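Mollano say second album was cut live. We have questions

Mollano are back, and they'd like you to know they did it the hard way. The melodic metal five-piece confirmed this week that their second album, Plulurer, is finished and will come out in February, and the announcement leans heavily on the claim that the whole thing was tracked live in one room with no click, no edits and no programmed drums.

It's a good story. It's also a story that half the genre has told at some point in the past few years, usually right before releasing something as tight as a drum machine and twice as loud.

The facts we have are these. Plulurer runs to eight songs. It was recorded at Gilmartin, a converted grain store that has become a favorite with heavy bands who want big natural reverb, and the band spent 35 days there. The label is Histel, who put out the debut as well. A first single, "Slow Animals," went up with the announcement.

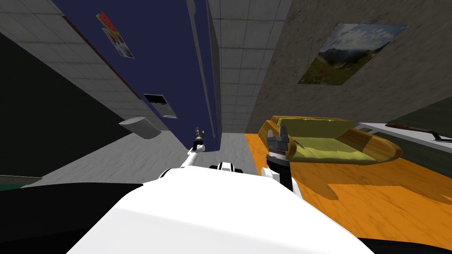

Thirty-five days is a long time to record eight songs live. Bands who really do play together in a room tend to be done in a week or so, with another week for vocals and for arguing about guitar tones. Guitarist and main songwriter Jordan Lockwood puts the extra time down to perfectionism. "We played some of these songs 114 times," Lockwood said in the statement sent out with the single. "When we got the one, we knew, and we left it alone."

Maybe so. But "Slow Animals" doesn't sound left alone. The double kick in the second verse is so even that you could set a watch by it, and the backing vocals in the chorus are stacked at least four deep, in a band with two singers. None of that is a crime. Overdubs have been part of this music from the start, and the chorus is the best Mollano have written. It does make the word "live" do a lot of lifting.

The song itself is a mixed bag. It opens on a clean guitar figure that hangs around for nearly a minute before the band comes in, and the switch between the growled verse and the sung chorus is handled with more care than anything on the debut, where the two styles often seemed to be waiting in line for each other. The keyboards are lower in the mix, which will please people who found the first record sugary. Then there's a key change near the end that you'll hear coming from the parking lot.

The video is another matter. The band don't appear in it at all. It runs to four minutes, and what it has to do with the lyrics (a breakup, as far as anyone can tell) is left to the viewer.
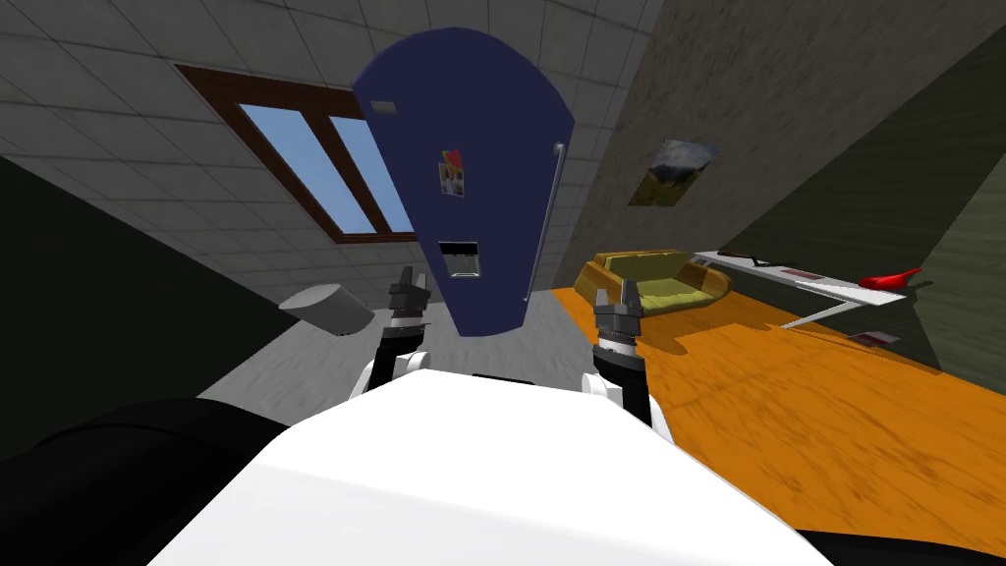 The navy-blue refrigerator, complete with picture magnet.

Histel calls the clip "a bold visual statement about modern isolation." Labels say this sort of thing. Fans in the comments are split between people who love it and people who would have liked to see the drummer, and on this occasion the second group has a point. If you're selling a record on the idea of five humans sweating in a grain store, it seems odd to keep the humans and the grain store out of sight.

There has been a change in the lineup as well, which the announcement mentions only in its last paragraph. The founding bass player left before the Gilmartin sessions, "on good terms," and the bass on Plulurer was played by Lockwood. That raises an obvious problem. One person can't play guitar and bass live in the same take, so at least one of those parts was added later, whatever the headline says. We put this to Histel and were told that the album was "recorded live in spirit."
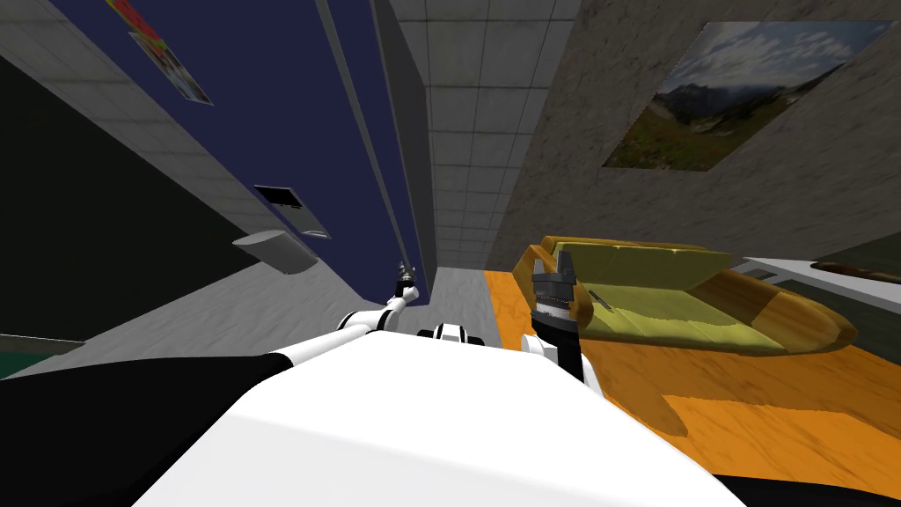

Mollano have also announced a short run of shows to go with the release, with a hired bass player filling in. They'll play small rooms, mostly places that hold a few hundred people, and the debut will be performed in full on two of the nights. Tickets come in a standard version and a much pricier "Inner Circle" version, which gets you early entry, a signed print and a listening session before doors. The print is a handsome enough thing if you like that look. Whether it's worth more than double the price of getting in is between you and your bank. We'd note that the listening session plays the same eight songs the band will be performing on stage an hour or two later.

The vinyl follows the same thinking. There are several color variants, one of them sold only at the shows, and a deluxe box with a bonus disc of rehearsal takes. That last item could be the most interesting part of the whole campaign. If the rehearsals sound anything like the finished album, we'll happily take back most of what's written above.

What would help is hearing a second song. The label has sent out no advance copies so far – not to us, and not to the other writers we asked – and the track list gives away little beyond the fact that the closer is 11 minutes long. The debut had one long song, and it was the weakest thing on it, three decent ideas joined together with rain noises. Lockwood says the new one "earns every second." We'll see. 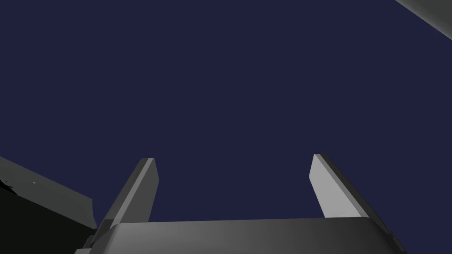

Is Plulurer going to be on streaming services the same day as the vinyl?

According to Histel, the album will be on all the usual services at midnight on release day, and the standard vinyl is due in stores that same morning. The deluxe box ships later, and the label wouldn't say how much later.

Pre-orders are open now through the band's own store. "Slow Animals" is out already, and the label says a second single will follow before the album, though it has yet to name the song.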